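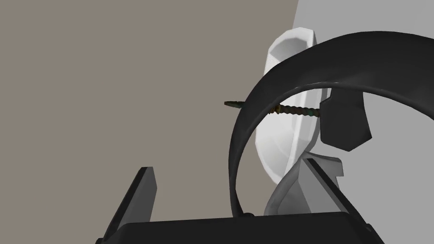 Ticket: Gripper comparison in sim, parallel-jaw vs. multi-fingered hand
Component: end effectors / wrist camera
Opened: 2022-11-11
Status: open

Setup is the Gidero two-arm model with the Brostel multi-fingered hand on the left and the Anex parallel jaw on the right. Both arms use the same controller gains. Physics step rate is 400 Hz.

Problem: on the Anex side, the measured finger gap jumps when the jaw closes on anything curved. Flat parts are fine. The jump appears in the joint log as a spike, then the grasp flag drops and the arm goes back to its ready pose. The Brostel hand doesn't do it with the same parts.

Tried so far:

1. Lowered grip force by half. The spike got smaller but the flag still dropped.
2. Swapped in the older controller build from January. No change.
3. Ran 100 closes with no part in the jaw. No spikes.
4. Raised the step rate to 4000 Hz. The spikes went away, but a run that used to finish over lunch now takes most of the day. We can't use that for the comparison.
5. Replaced the collision mesh on the finger pads with plain boxes. Spikes are less frequent. Joint log attached to the ticket.

Scene for the next batch has the white table, the sphere and the square plate, with the multi-fingered hand on the left and the parallel jaw on the right. Start poses are saved with the ticket so both hands can be rerun from the same point.

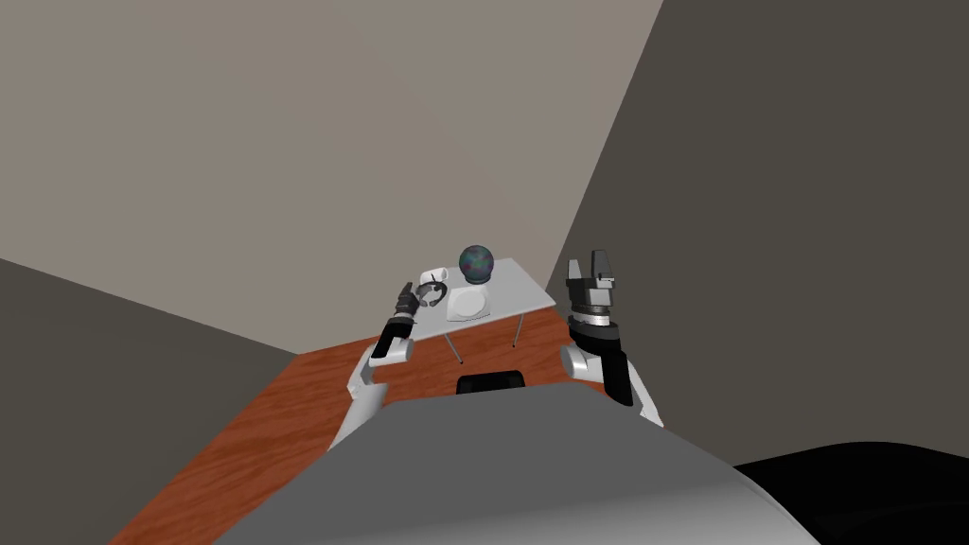
Vasilică Iordache: Item 5 points at the contact mesh. We saw the same spike on the Deák arm when the pads had a bevel modeled in. Keep the boxes, go back to 400 Hz, and turn on substeps for the finger joints only. Please also check whether the grasp flag reads raw or filtered gap. If it's raw, one bad sample is enough to drop it.

Flag reads raw gap. Changed to filtered, substeps on for the fingers. Rerunning the Anex side tonight, Brostel side after that. Leaving the ticket open.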